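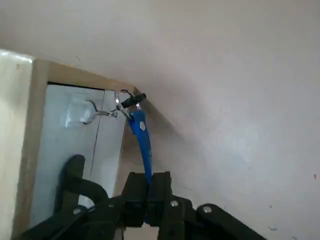
How long does a rekeyed pin tumbler lock hold up before the key starts to stick? Mine went 12 years, and the fault was in the key.

The front door cylinder is a Janthorpe, fitted in May by the previous owner. The key had been copied from a copy, and the cuts had drifted shallow. Jiahui Fan at the hardware store cut a new one by code – 2 minutes on the machine – and it turned cleanly the first time.

I also flushed the keyway and put in dry graphite. Oil works for a few weeks, then it holds dust. The back door has a Jatard cylinder with a worn cam, so that one gets replaced next.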